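Open day at the Cesham lab – grippers, mostly

September · by the shop-floor desk · 5 min read

Quick write-up before I lose my notes, which are on the back of the parking ticket. Went to the open day at Cesham. Doors at nine, got there at twenty past, coffee already gone. Main reason for going was to get my hands on some grippers side by side, and on that score it was a good day. The talks I mostly skipped.

First room was arms. Three of them behind a yellow line, one doing the usual thing with blocks. The Wedamex arm is the one I wanted to see, we've had the brochure at work forever. Quiet. Really quiet, you could talk next to it. Wrist is slimmer than I expected and the cable runs inside all the way to the flange, so nothing to snag. Asked about the controller and was told the old box and the new box take different connectors, which is the sort of thing I'd like to see in the brochure. The teach pendant is heavy. Held it for maybe five minutes and my wrist was complaining.

Then the Stitov stand, two-finger electric grippers bolted to a bench with a bin of parts to try. Range of sizes. The 80 mm stroke is the one most people went for and I can see why, it takes a mug and also a marker pen without changing fingers. The 100 mm one opens wider obviously but felt slower to close on small stuff. Could be the settings, the guy on the stand had been turning the speed down all morning for the school groups. Force control is good on both. I put a bread roll in there (my lunch) and it came out in one piece, bit flat on one side.

Fingertips matter more than I thought. They had plain metal, a hard rubber pad and a soft ribbed one. Metal slides on anything shiny. Hard rubber fine. Ribbed was best on thin plastic but it picks up dust and after an hour of visitors it was gripping like an old sneaker. Asked for a price on spare pads, got a card and a promise.

Vacuum stuff in the corridor, did not stop long. Loud.

Upstairs is where I spent the rest of the morning. Kubo is the name they use for their hand-held grippers, and the idea is you do the task yourself with a gripper in each fist and the recording goes to train the arms later. So you're comparing grippers with no arm at all, which sounded silly to me and then wasn't. You learn what a jaw can't do very fast when it's replacing your own fingers. Mine refused to pick up anything lying flat. Had to drag it to the table edge and pinch it there.

Notes on the hand-helds, in no order:

Weight is fine for ten minutes. After that the thumb starts to ache, and I work with my hands all day so that's saying something. Would want a lighter trigger.

The marker plates on top stick out more than you think. You plan a move with your hand and forget there's a plate up there. Knocked mine on a lamp.

Cable out the back. Fine if you sit still, annoying if you reach across yourself. They said a wireless one is coming, no date given and I didn't push.

Two hands are harder than one. Way harder. My left just sort of waited for orders. The staff who do this daily are smooth as anything, short moves, no wobble, jaw lined up before they get there.

Paper cups turned out to be a tougher test than the machined parts. Squeeze too much and the wall folds, too little and it drops, and when they're stacked the bottom one wants to come along for the ride. I wrecked a couple. They have plenty.

Short argument in the group over camera placement, head camera or wrist camera. One side says the head view gives you the whole table and you don't lose track of where things are. Other side says your own hand gets in the way at exactly the wrong moment and only the wrist sees the contact. I'm with the wrist people for small parts, but for a table task with cups or boxes I'd take the head view first and add wrist later if the budget's there. Lighting came up too. The matte black grippers are a pain against dark parts apparently, and they've been swapping backgrounds to get around it.

Also tried one of the low-cost grippers in the student room. Printed body, hobby motor. Rattly, but the jaws closed straight and it held a tape roll no problem. For a first project I'd honestly start there and spend the difference on a decent camera. The backlash would drive you nuts on anything fine.

Lunch was 2 sandwiches and an apple, could of been worse. Ate outside. Parking is a mess by noon, go early or take the bus, it stops right by the gate.

Afternoon I went back for a second go with the Stitov 80 once the crowd thinned out. Got the speed put back up to normal and it's a different tool. Crisp. Tried the emergency stop too, stops dead and keeps hold of the part, which I like. Homing after that takes longer than it should though, long enough that you'd notice on a line.

So where I landed. For our packing bench, the 80 with hard rubber pads, and I'd want to see it on the Wedamex arm before anyone signs anything. The 100 only if we get the big cartons back. For the hand-held route I'd like to borrow a pair for a week and have two or three people on our side try it, becuase I don't trust my own clumsy hands as a sample. Forms for that are at the front desk, you have to ask, they don't put them out.

Still waiting on: pad prices, connector list for the new controller, whether the loan kit comes with the software or you pay extra. Will add them under this post when I have them. If anybody else went and got into the afternoon session on calibration, drop me a line, the room was full by the time I got up there.

Contact | Copyright the author, all rights reserved | Back to top

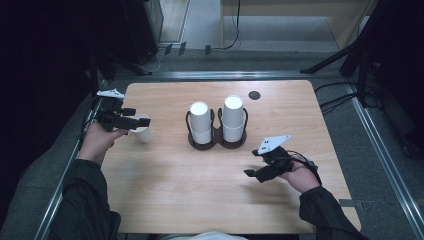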